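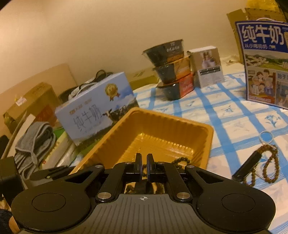
Fallar hand unit over the yellow tray, dark beaded bracelet to the right of the tips.

Wednesday, second day with the Fallar

Kit under review: the Fallar hand-held gripper from Flulteo, plus their capture software and the "starter service" where they check your recordings and send back a report. Trial runs to the end of January and then we either pay or post it back.

Picking up from where I left the bench last night. Task is beads, out of the tray and onto the cloth, then back in the tray. I chose beads because they're horrible. A block of foam makes every gripper look good, and Gareth Mottram has already done a morning of blocks and sponges and come away very pleased with himself, so somebody had to be mean to the thing.

Feel in the hand first. It's better balanced than I expected! The weight sits over the knuckles and the fingers close evenly, no sideways kick as you squeeze. My forearm was fine until mid-afternoon and then suddenly it wasn't. The grip is a touch fat for me, and Salminen (smaller hands again) gave it back after one set and asked if there was a smaller one. There isn't. I've written to ask.

Fingertips. They're tall and upright, and on the bracelet that works nicely from straight above - you come down either side of the strand, squeeze, lift. From an angle it's a different story. The tips want to ride over the top of the beads and push the strand along the base of the tray until it fetches up against the wall. The fluted walls are a help there, oddly, because a bead will settle into a groove and stay put while you get the tips around it. On a smooth-sided tub I think I'd have been chasing it all day.

The rim is the real nuisance. The tray is deep, and if the bracelet is close in to a side the arms touch the rim before the tips get down to the base. I ended up tilting my wrist, which is exactly what the quick-start says to avoid. Flulteo's own demo uses a flat mat. Of course it does. Anyone buying this for bin work should try it in their own bin first.

Camera. Very wide, you get the tips and the tray and the whole back of the table with the milk cartons and the instant-food bowls, dark corners and all. I like it. Gareth would have cropped it tighter but I'd rather have the clutter in there and throw it away later. Two gripes:

Shine. The bottom of the yellow tray throws bright highlights, and dark beads next to a bright streak go to mush when I play it back at the size the software wants. Dropping the exposure by hand fixed most of it. The auto setting hunts whenever the hand moves over the tray, so leave it on manual and forget about it.

My own thumb. If I hold it the way that's comfortable, a bit of my hand gets into the corner of the view. The report flagged it as "operator visible", which is fair enough, though it flagged it on every clip, including a couple where I couldn't find any hand at all.

Numbers, for what they're worth. Did 200 lifts over yesterday and today, and 94 per cent of them finished with the bracelet out of the tray and on the cloth without a second go. That's with me looking at it and knowing where it was, so please don't anybody put that in a slide as if it were the gripper's score. It's mine! The misses were mostly me going in at an angle near the rim, see above. Straight-down lifts in the middle of the tray I could do half asleep, and after lunch I more or less did.

The brown strand with the tiny whitish beads tangled through it I gave up on. Tips pick up the brown ones happily and the little ones just trail along behind or stay where they are, depending on mood. I'd want a softer pad or a narrower tip. Flulteo list a fine tip set as an extra. Not in our box. Have asked for a loan of one, and if they say no I'll glue a bit of bicycle tube on and see how far that gets me.

Software. Setup took about 30 minutes, most of it the calibration step. You wave the thing at the printed card and it tells you "move slower", then "move slower", then it's done with no message whatever and you sit there like a lemon. Once it's running it's solid. No dropped clips so far. Naming is automatic and ugly, and renaming inside their tool breaks the link to the report, so DON'T rename. I lost the first batch's report that way and had to send it through again.

Start and stop is a squeeze-and-hold. Works well except that beads also need a squeeze-and-hold, so I stopped several clips by accident partway through a lift. You can lengthen the hold in settings (third page down, under "gesture", where I'd never have looked). I've set it to the longest and had no trouble since.

The service side. Report came back overnight from their Prarnham office, quicker than promised. It's readable, written by a person by the look of it, and the comments on jerky motion in the early clips were dead right. The bit I'd argue with is the advice to clear the background. Our customers' benches don't look like that. I've replied saying so, politely.

Price. We'd want six units if we go ahead, and the quote for that many has no discount I can find. Gareth is ringing them. He's better at the silence on the phone than I am.

Where I've got to: I'd keep the hand unit, I'd keep the software with some grumbling, and I'd take the service for the first couple of months and then drop it once we've learned to spot the jerky ones ourselves. Salminen is a no until there's a smaller grip, and I've told Flulteo that too.

To do tomorrow
Same task, flat mat in place of the tray, same bracelet, manual exposure.
Tape a line on the grip so my thumb stays behind it.
Try left-handed (Gareth).
Chase fine tips.
Charger for the hand unit is in the top drawer, the one with the grey plug. Please put it back there.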